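Chapter 6
Bedding and Clothing in the Sleeping Room

Learning Objectives

After studying this chapter, the student should be able to:
describe the order of work in a sleeping room;
separate clothing left on a bed from the bedding itself;
explain how pieced and quilted covers differ in care from plain blankets;
fold, hang, and store garments according to fabric and use.

Key terms: comforter, patchwork, batting, top cover, holding basket, airing

6.1 The Bed as a Work Surface

In most households the bed is the largest flat surface in the room, and it is used accordingly. Clothing is laid on it while a person dresses, sorted on it after laundering, and often left there until evening. A student who enters a sleeping room to put it in order will therefore meet two tasks at once: the care of the bed and the care of whatever lies on top of it. Training programs differ on which should come first. This text follows the practice taught at the Evbridge School of Household Studies, where clothing is always cleared before any cover is straightened.

The Evbridge order has a practical basis. A comforter pulled smooth with garments still on it will carry those garments toward the foot of the bed or the floor, and small items such as socks are easily lost in the folds. Clearing first also gives the worker a chance to look over the cover for loose seams and stains.

Garments should be lifted one at a time. The worker takes hold of the cloth near its middle, raises it clear of the cover, and moves it to a chair or holding basket before deciding where it belongs. Dark and bright fabrics are kept apart from pale ones at this stage if there is any doubt as to whether they have been washed. 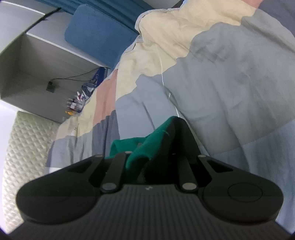
Should clothing found on a bed be treated as clean or as soiled?

It should be treated as unsorted until it has been checked. The worker looks at the collar, cuffs, and underarms, and notes any odor. Garments that pass are folded or hung. Those that do not are placed with the laundry. If the household has given instructions of its own, those instructions are followed.

6.2 Pieced and Quilted Covers

A patchwork cover is made by joining separate pieces of cloth along seams. The blocks may be small and numerous or large and few, and the colors may contrast strongly. On a rumpled bed the seams are a useful guide – a line that ought to run straight will show at once where the cover has twisted.

Students should learn to straighten a pieced cover from the corners. The two upper corners are set first and the lower corners are then drawn down evenly. Pulling from the center of a block places strain on the stitching around it, and repeated strain will open a seam long before the cloth has worn out. Where batting has shifted, the cover is shaken gently by its edges and laid down again.

Light-colored blocks show marks sooner than dark ones and should be inspected in daylight when possible. A mark is treated according to the most delicate fabric in the cover, which may not be the fabric that carries the stain.

6.3 Folding and Putting Away

Once the bed is clear and the top cover lies flat, the bed may serve again as a folding surface. Knit garments are folded, and woven shirts and trousers are hung where space allows. The Luo fold, introduced in Section 6.5, is suited to shallow drawers and requires only 2 creases after the sleeves have been turned in.

Review Activity

Using a practice bed and a basket of mixed garments, clear the bed in the Evbridge order. Record on the Stidier worksheet the destination of each garment and the reason for your decision. Keep the worksheet – it will be needed again in Chapter 7.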